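Print this page
E-mail this to a friend

Brendero Wall Desk, reviewed after one winter and most of a spring

I bought the Brendero because my office is also my hallway, and the hallway has opinions about how far a desk may stick out. The desk is a single long wooden top with fine straight grain, two steel brackets, a bag of screws and a booklet. The booklet is by Vodero, who make the thing. It was translated by someone who had heard English described over the phone.

The top

Very nice. It's a warm light brown, and Vodero sells it either bare or oiled. I took bare and oiled it myself, on the theory that I would save money, and then spent the savings on oil. Two coats, a night between them. The grain runs the full length and came up well, and the paler strip along the front edge stayed paler, so I've decided that is a feature.

It has taken a coffee cup with no saucer, a leaking fountain pen and one visit from my nephew. The pen won. The rest wiped off.

The brackets

Strong, ugly, and drilled for a wall with studs in different places from mine. Benoît Fleury came over with his own drill and a level he trusts more than he trusts me, and we had the desk up by four in the afternoon. The booklet suggests 27 minutes. I would like to meet the person who did it in 27 minutes, and look at their wall.

Once up, it doesn't budge. I leaned on it, then Benoît leaned on it, then he sat on it, which the booklet forbids in bold. It held. He looked a little let down.

The depth

Shallow. A laptop and a notebook fit side by side, and a laptop and lunch fit if lunch is a sandwich. Anyone with a big monitor should look at the Oláh, which is deeper and costs more and comes in a shade of gray I can only call municipal. My friend Bouchra Benmoussa has the Oláh and is very happy with it, but she also has a room.

The underside

Vodero finishes the underside as well as the top, for the benefit of whoever drops a pencil. There is no cable tray. I stuck up two adhesive clips and they have stayed put since February, so I take back what I said about adhesive clips.

Wood next to white and concrete

My worry in the shop was that so much plain wood would look like a sauna bench. Against gray concrete and white fittings it holds its own, and the warm color does most of the work. 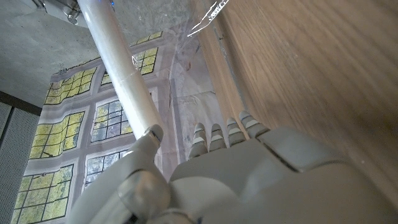
What I'd change

Longer screws, for a start. A cable tray, even a bad one. And a booklet in which step six does not depend on something you were meant to do before step two.

I'd also drop the sticker that says the finish was "tested to 2000 wipes," partly because it left glue on the wood and partly because I have started keeping an eye on my wiping.

Should you buy it?

If you're short on floor and own a friend with a drill, yes. If you rent, ask first — the brackets leave holes you could lose a thumb in. The cheaper Tirau version skips the nice edge and wobbles when you type, and I type angrily, so it went back. The Brendero stays. I'm writing this on it now, with my sandwich on the windowsill.

Print this page
E-mail this to a friend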